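Flotine for Mobile: Frequently Asked Questions

Last updated February 8, 2023

Do I need a separate account for the mobile app?
No. Sign in with the same email and password you use for Flotine in your browser. Your contacts, pipelines and tasks load the first time you open the app.

Which plans include it?
All of them. Valente plans also get call logging, which an account admin has to turn on under Settings - Mobile.

Can I attach photos to a contact or a deal?
Yes. Open the record, tap the paper clip and choose a photo from your phone. You can add a caption of up to 38 characters, and it shows under the photo on every device.
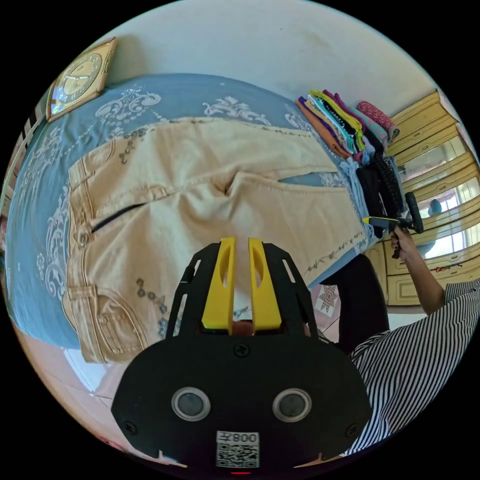
Beige trousers with dark studs, laid out on a bed

Can I change a caption later?
Press and hold the photo, then tap Edit. The old caption is not saved.

Does the app work offline?
You can read any record you opened in the last three days. Notes and photos you add offline wait in a queue and sync when you reconnect - leave the app open until the queue says Done.

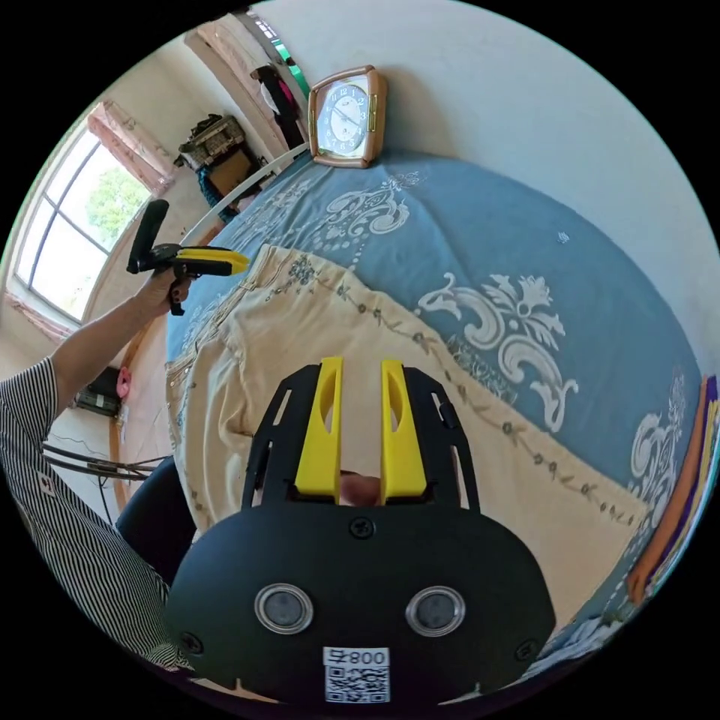

If two people edit the same note while offline, both versions are kept. The later one goes on top, and the other is marked Earlier Copy. Either person can delete the copy.

Why do I see error 401?
Your sign-in has expired. Sign out, then sign back in. If your company uses Zerninetti for single sign-on, start from your company's sign-in page instead.

How do I turn off deal alerts?
Go to Profile - Alerts and switch off Deals. Task reminders are set separately on the same screen.
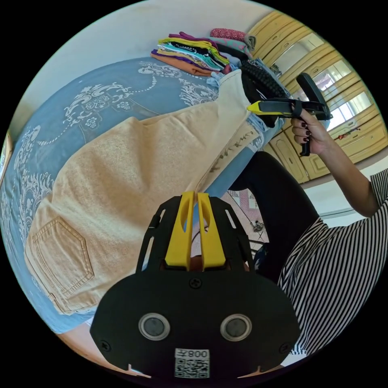
Page 3

Can I import contacts from my phone?
Yes, up to 1316 at a time. Contacts with no email address are brought in but left out of mailing lists.

When will tablets be supported?
A tablet layout is planned for March. The phone version runs on most tablets now, in portrait only.

Who do I contact for help?
Tap Help in the app menu to write to our Lirkberg support desk. For billing questions, ask for Ailbhe Phelan. Include your account name and the app version, shown at the bottom of the Profile screen.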